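去 Sirkum 看了一天软件，顺便记一笔

出差回来行李箱还没收拾，先把这篇写了，不然过两天又忘光。我上次参观别家写的笔记，打开只有一行“他们的咖啡机不错”，被组里笑到现在。

事情的起因是一月份的时候，我们组在为抓取轨迹的毛刺吵架。吵的内容懂的人都懂：一派说是感知的锅，位姿一跳一跳的，规划再聪明也救不回来；一派说是规划的锅，插值插得太老实，什么抖动都原样递给控制器。我是中间派，两边都骂（两边也都骂我）。后来领导说你们别吵了，Sirkum 那边做了很久手持夹爪采数据、再回放到机械臂上这套东西，去看看人家怎么弄。邮件来回了好几轮，最后定在2019年2月14日。对，就是那天。家里那位的表情我就不描述了，回来补了一顿火锅。

接待我的是 Periklis Zervas，希腊人，中文比我想象的好太多，只有骂代码的时候会切回母语。他管的是从原始数据到可执行轨迹中间那一大段，也就是我最想看的那一段。我本来以为会先放公司介绍的幻灯片，结果他把我领进门，指了指椅子，第一句话是：“你们的时间戳是谁打的？”

好问题。我当时愣了一下，说相机的是驱动打的，编码器的是控制板打的，力的那路……我得回去查。他点点头，表情很像医生听到病人说自己平时不怎么吃早饭。

后来整个上午我们基本都在聊时间戳。听起来很无聊是吧，我跟你讲，一点都不无聊！他们把所有传感器数据进来之后的第一步叫“对表”，对不上就整段扔掉，不修，不补，不商量。相机是30帧，夹爪开合那一路是100赫兹，两边的时钟各走各的，刚开机的时候看不出来，录久了就慢慢漂开。漂开之后最典型的症状是什么呢？画面里手指已经碰到杯子了，夹爪宽度曲线还在半路上晃悠。拿这种数据去学，学出来的策略就会在离杯子还有一截的地方自信满满地合爪。我听到这里差点拍桌子，我们那台臂上个月就是这个毛病，我们还以为是标定跑了，重新标了好几遍！

他们对表的办法也朴素。每段录制开头，操作的人把夹爪完整开合几下，画面里能看到手指的运动，宽度曲线上也有对应的起伏，两条一维信号做互相关，峰值在哪儿，偏移就是多少。结尾再做一次，前后两个偏移一比，中间漂了多少就出来了，按线性摊回去。Periklis 说以前试过硬件触发，准是准，线太多，拿在手里转两圈就缠住了，做动作的人一烦，动作就变形，数据反而更差。软件对表精度差一点，动作自然，他们选后者。我把这段原话记下来了，准备回去念给硬件同事听，看看会不会挨打。

有个细节我很喜欢：互相关的峰如果不够尖，程序不会悄悄选一个最高的凑合用，它会停下来，把两条曲线画给你看，让你自己按接受或者丢弃。我问为什么不全自动，他说全自动过一阵子，后来发现有人开合夹爪的时候镜头前正好有别人的手在动，峰有两个，程序每次都挑错的那个，而且挑得特别稳定。稳定的错误最难找，哈哈，太对了。

上午的后半段看的是位姿估计。手持夹爪没有关节编码器可以算正运动学，它在空间里哪儿，全靠视觉加惯性去推。他们用的框架不新鲜，特征点、预积分、滑窗优化，教科书上都有。值得记的是他们在外面包的那一层质量检查。每段轨迹算完，会自动生成一张“体检表”：跟踪上的特征数量曲线，重投影误差曲线，有没有重定位，重定位那一下跳了多远。最后一项是他们吃过亏才加的。回环一触发，整条轨迹被拉一下，全局看更准了，局部看就是手突然瞬移。对建图来说这是好事，对模仿学习来说就是灾难，策略会认真地学习如何瞬移。

他们的处理是：离线做全局优化，优化完之后再跑一遍，保证相邻帧之间的相对运动跟惯性积分一致，不一致的地方宁可放弃一点全局精度。因为抓取这件事，要紧的是最后那一小段手和物体的相对关系，手在房间坐标系里差一点点不要紧。我们一直是反过来的，拼命追全局精度。这个我得回去好好想想，不一定照搬，我们有底盘，全局坐标不能完全不管。

中间还聊到鱼眼镜头的畸变模型，这里略过，我记得不全，怕写错误导人。只记得一条：标定板要贴到视野的边上去拍，光在中间晃没有用，边上的参数全是外推出来的。我们的标定视频我回来翻了，果然全在中间晃。

午饭是楼下的面，辣，我一边擦鼻涕一边问 Periklis，你们采数据的地方要不要专门布置？墙上贴不贴标记点？他说尽量不动，房间平时什么样就什么样采。我们吃完就直接上去看了。

房间比我想的亮得多，屋顶很高，大片的玻璃窗和玻璃门，外面是绿油油的树。我第一个反应是，完了，逆光。镜头从白墙扫到窗户，自动曝光肯定要跳，一跳特征就丢。
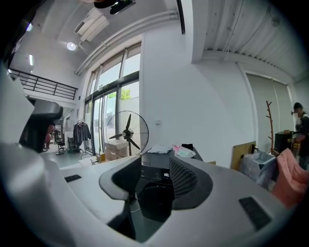 Stuvo 运动控制与感知软件组 · 外出参观记录

夹爪拿在手里的感觉，比我预想的敦实。浅灰色的壳子，弧面挺大，中间一个黑色的缺口，里面有一小块显示白色数字的读数屏，还有根细细的黑线绕下去。我拿着转了一圈，窗户、白墙、椅子、衣帽架全扫了一遍，Periklis 就在旁边说慢点慢点，手腕别甩。

逆光这件事我当场就问了。他们的答案分两层。第一层是曝光策略：自动曝光开着，但限制每帧能变多少，宁可亮一会儿暗一会儿，也别一帧之内跳到底。光流最怕亮度突变，慢慢变它跟得住。第二层是特征的空间分布：画面切成网格，每个格子最多留多少特征有上限，免得大家一窝蜂挤在窗框上。窗框那种横平竖直的东西角点特别强，检测器爱得不得了，可是夹爪一贴近桌面，窗框就看不见了，全部特征一起丢，轨迹直接散架。分散开来，丢也是一批一批丢。

还有夹爪自己！镜头前面有一大块画面永远是夹爪的壳子，特征点长在壳子上，跟着手一起走，在优化器眼里就是“世界静止不动”的铁证。所以要打掩膜，固定的那部分好办，画一张图就行；会动的爪指麻烦一些，得根据当前开合宽度去查对应的掩膜。他们一开始图省事，按张到最大的位置画了一张，结果把视野正中间最有用的一块也盖掉了，抓取最后那一下反而估得最差。后来改成按宽度分档，档与档之间取并集，稳了。我问分了多少档，他说调过很多回，现在的档位是某个周末凭感觉定的，没再动过。真实，我喜欢。

风扇我也问了，窗户前面立着一台黑色的落地扇，我说这玩意儿转起来你们不怕吗？转动的叶片会生出一堆假特征。他说离得远的话在画面里就一小块，鲁棒核函数能压下去，真正会出事的是大面积一起动的东西，比如人从近处走过去，深色衣服占掉小半个画面，优化器会觉得是自己在往反方向飘。他们试过跑一个人体分割把人抠掉，效果不错，就是离线处理的时间变长，现在做成了一个开关，体检表不合格的轨迹才拿去抠了重算。先便宜后昂贵，这个顺序我们也该学，我们现在是上来就全家桶。

然后轮到我亲手录一段。任务特别简单，拿起一个东西，挪个地方，放下。我自认为动作优雅流畅，录完他们当场跑体检，红了一片。哈哈哈。一个是我开头忘了开合夹爪，对不了表；另一个是我伸手太快，中间模糊得厉害，特征掉到几乎没有，那一小段纯靠惯性在撑。第二次我老老实实慢下来，对表过了，位姿过了，结果栽在第三关：运动学可行性。

运动学这关是我这趟最大的收获，得多写几句。

人的手腕太灵活了。我随手一翻，夹爪转过去一个大角度，对我来说什么感觉都没有，换成六轴机械臂，那个姿态要么够不着，要么得从奇异点旁边蹭过去，关节速度冲到天上。所以他们每段轨迹都要拿目标机械臂的模型过一遍逆解，检查关节限位、速度、加速度、离奇异点的距离，还有自碰撞。不合格的标出来，连同是哪个关节在哪个时刻出的问题一起显示。我那段，红的是腕部，时间点正好是我“优雅”地翻了一下手的地方。

做这件事的工具叫 Zovdale，他们自己写的。界面嘛，怎么说呢，灰底灰按钮，一看就是写后端的人做的，可是好用！左边是录下来的画面，右边是机械臂的线框模型，底下一条时间轴，拖到哪儿两边一起动。时间轴上叠着好几条色带，一条是对表质量，一条是位姿质量，一条是可行性，哪儿红了点哪儿，直接跳过去，旁边把原因写成人话。它写的是“第五关节速度超限，建议放慢这一段”，没有甩一个错误码让你去翻文档。我们自己的工具至今还在甩错误码，而且文档是上一任同事写的，他已经去开民宿了。

Zovdale 现在是3.0版，前一版是每个检查各跑各的脚本，结果散落在不同目录里，想知道一段轨迹为什么被丢掉，得开好几个终端窗口。重写的时候他们定了条规矩，任何一段数据，被谁处理过、用的哪份参数、哪一版代码，都得跟着数据走，点开就能看到。我随便挑了一段很早的录制点开，真的有，连当时的掩膜是哪一张都有。眼馋。

可行性检查还有一个小心思。机械臂底座摆在哪儿，对能不能做到影响特别大。同样一条手的轨迹，底座挪一点点，可能就从一片红变成一片绿。所以 Zovdale 可以反过来搜：给它一批轨迹，让它在一个范围里找底座位置和朝向，尽量多的轨迹能跑通。Periklis 拿一批2000段的录制给我演示，先看原来的底座位置下哪些过不了，再看搜完之后的，肉眼可见地绿了一大块。搜的办法是粗网格打底再局部细化，一点也不花哨，他说试过更聪明的优化方法，目标函数太碎，到处是台阶，聪明的方法常常卡在台阶上发呆。

我问，那剩下过不了的怎么办，改轨迹吗？他很坚决，不改空间形状，只改时间。放慢可以，人慢一点机器也慢一点，任务还是那个任务；把姿态掰弯去迁就关节，画面就对不上了，模型看到的图像和它要学的动作分了家，后患很多。放慢有个前提，任务本身跟速度没关系。倒水、甩东西这种就不能随便拉长。他们在录制的时候打标签，标了“跟速度有关”的轨迹，Zovdale 的放慢按钮是灰的，按不下去。

我觉得这里可以商量。我们做装配，有些姿态绕着工件对称轴转一转完全无所谓，把这个自由度放出来给逆解用，能救回不少轨迹。我跟他说了，他想了一会儿，说图像对不上的问题还在，不过对称轴刚好跟镜头光轴重合的时候，可以把图像也跟着转。然后他就开始在本子上画了，画了半天，把我晾在旁边喝水。我坐着没事干，就看他们组的人改代码，那位老兄在给掩膜的单元测试起名字，起了一个特别长的，一行放不下。

等他画完，我们去看执行端。机械臂在隔壁，外号 Nicholas，据说名字是投票投出来的，落选的那些他不肯告诉我。

执行端的软件分得很清楚。上层策略输出的是一小串未来的末端位姿，间隔比较稀；中间有一层做插值和拼接；最底下是阻抗控制，实时线程，谁都不许往里加打印语句。（墙上贴着纸条写的，看得出来有故事。）

我最关心中间那层，我们的毛刺就出在那儿。策略每次推理要花时间，新的一串位姿出来的时候，机械臂已经往前走了一段了，新旧两串怎么接？我们的做法是新的一来就切过去，接缝处做个短短的混合。他们的做法是先算延迟，把新的一串里“已经过期”的那几个点扔掉，再从当前的指令位置出发——注意是指令位置，不是测量位置——用带加速度约束的样条接到新的一串上。

指令位置和测量位置这一条我专门追问了。用测量位置做起点，看着更“真实”，问题是阻抗控制下测量位置永远落后于指令位置，每次拼接都从落后的地方重新出发，机械臂就会一顿一顿的，像在点头。我当场就认出来了！我们那台臂就在点头！我们给它起的诊断叫“感知抖动”，感知组的同事背了一个多月的锅。我在那儿就给组里发了消息，回我的是一长串表情。

也别高兴得太早。只用指令位置也有风险，万一被外力推住了，指令一路往前跑，差得越来越远，一松手就弹出去。所以他们另外看着两者的差值，超过阈值就让指令停下来等，再超就整个停机。阈值按任务分，插接类的松一点，空中移动的紧一点。我要到了他们判断的流程图，数值没要，人家的臂和我们的不一样，抄了也没用。

延迟的测法也顺便记一下。他们把图像从曝光到进策略、策略推理、指令从发出到关节动起来，分别测，分别记，每次换了电脑、换了驱动都重测。最后一项最容易被忽略，测的办法是给一个正弦指令，看实际位置滞后多少。夹爪和臂的滞后还不一样，夹爪更慢，所以夹爪的指令要提前发。我们一直是同时发的，难怪总觉得它合爪慢半拍，我还去跟供应商抱怨过……先在这里给供应商道个歉。

现场看 Nicholas 跑了一会儿收杯子。成功的时候挺顺，接近的那一段几乎看不出拼接的痕迹。也有失手，有一回它合爪的时候杯子被碰歪了，它停住，退开一点，又重新伸过去。我正要夸，Periklis 说先别夸，重试不是学出来的，是上面有个小状态机，看到夹爪宽度合到底了还没夹住东西，就强行回退再让策略接管。他说得大大方方的，我反而更服气。很多演示视频里这一层都藏着不讲。

失手之后他们怎么查，也是在 Zovdale 里。执行的日志和采集的日志用同一种格式，所以机械臂跑的那段可以和人手录的那段并排放着看，同一个时间轴。那次碰歪杯子，拖回去一看，接近的时候末端比人手录的都要低一些，再往前翻，是手眼标定文件用了旧的那份，早上有人拆过相机支架。查到原因花的工夫还没我喝完一杯水长。我们查同样的问题，通常是先开会。

也有我不太认同的地方。他们的权限管得太松，谁都能改共用的参数文件，改完在群里喊一嗓子就算通知了，那份旧标定能混进来多少跟这个有关。另外仿真用得很少，Periklis 的态度是接触那一下仿真不准，不如直接上真机。我觉得接触不准归不准，拼接逻辑、延迟补偿、停机条件这些在仿真里跑一遍总没坏处，还不费爪指。我俩为这个争了一路，争到门口都没争出结果，他答应先把停机条件那部分挪到仿真里试试，我答应回来把我们的仿真配置整理一份给他。配置里有好多写死的路径，得清理，有点丢人。

回来之后的待办，写在这儿，谁想认领直接找我：

拼接的起点改成指令位置，差值监控一起上，没有监控不许合并。我先来。

每段录制的开头结尾加开合动作，写进操作说明里，对表脚本我拿到了思路，得有人写。

把掩膜检查一遍，尤其是爪指张开到一半的时候，特征到底有没有长在自己手上。

标定视频重拍，往边上拍！

臂和夹爪的延迟分别测，测完贴到机柜上，每次换驱动重测。

可行性检查先做个最简单的，能标红就行，界面以后再说。底座搜索我很想要，排在后面。

对称轴那件事，Periklis 画的那张草图我拍下来了，字很潦草，有几个符号我认不出是希腊字母还是他手滑。等他回邮件我再补一篇。

回来的火车上我把我那段“优雅”的录制又看了一遍，他们拷给我留念了。翻手腕那一下红得发亮，放在组里共享盘的“参观”目录下面，想看的自己去看，别截图做表情包。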